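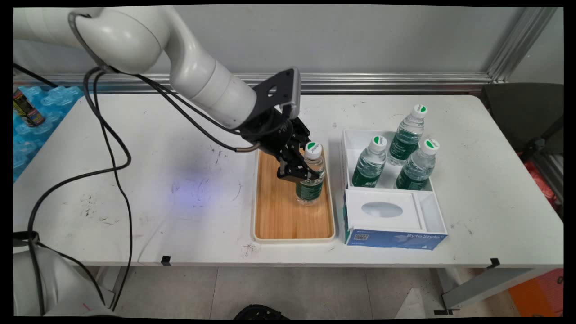
## Minutes – Skodden shared rooms, monthly meeting of the users

Sat 19 October, in the small room on the ground floor. Eight groups have sent somebody. The Gape office has excused itself in writing.

### 1. Minutes of the September meeting

Accepted with one correction. Under point 4 it was written that the Erkthorpe room has no key for the window. The key exists, it hangs in the wrong cabinet.

### 2. Water and tissues on the folding table

This point took the longest time. The white folding table now has the bamboo tray with the white rim, and to the right of it the white open-top organizer, which stands on the blue-and-white tissue box (the one with "Byte Style" printed on it). Two bottles fit in the rear part of the organizer. The tissues come through the oval opening in front.

The meeting discussed the following:

- The extra bottle behind the organizer. Several persons find that it should have a place of its own. One proposal was to put it always on the tray, another was to buy a second organizer. The second organizer was refused – we have no room for it when the table is folded.
- Same kind of bottle for everybody. The ones with white cap, green logo and dark green label stay for now. The Mornar group would prefer big bottles and paper cups, but there was no majority for this.
- The tray. It must stay flat on the table and not be used to carry food from the kitchen. Last month it came back sticky.
- The tissue box. Whoever opens a new box checks first that it has the same size, otherwise the organizer does not sit well on top.

Decided: bottles stand upright, up to 16 bottles are kept in reserve in the cupboard, and the group that uses the room last on the day refills the organizer.

### 3. State of the table

The top is scuffed and has gray and black marks. Two groups have tried to clean it with dish soap, without much result. A proposal to buy a new table was made, with an offer of 488 including delivery. The meeting thinks that the table is still good for its use and that the marks disturb only the eye. A tablecloth was also mentioned, but it would slide.

Decided: no new table this year. Erkthorpe tries a cleaning paste on a small corner first and reports at the next meeting. The two small pieces of black tape on the front edge are to be left where they are.

### 4. Things standing beside the table

The blue foam sheet with the egg-crate surface is still on the left side, with an aerosol can on it. It was asked if cans may be kept in the room at all. According to the house rules they belong in the metal cabinet in the corridor, and this is valid for all groups.

Decided: the can goes to the metal cabinet. The foam sheet may stay until the storage shelf is ready. The dark gray chair remains behind the table, as people like to have a seat there.

### 5. Money

The yearly budget for small supplies is 1,000. Water and tissues are paid from this. Mornar asked whether groups that come only once per month should pay the same part as the others. The opinions were divided and the point is moved to the next meeting – each group should please bring its wish in writing.

### 6. Other matters

- The heating in the corridor makes noise in the morning. Gape will be informed.
- The list for the kitchen duty is full except for the last week.
- Somebody has left a green umbrella in the kitchen. It is at the entrance.

### Open tasks

- Erkthorpe: cleaning paste, test on one corner
- Mornar: new label for the bottle cupboard
- Skodden: move the can, ask for the date of the shelf
- All groups: written opinion on point 5

The next meeting is in the same room. The agenda will be sent one week before.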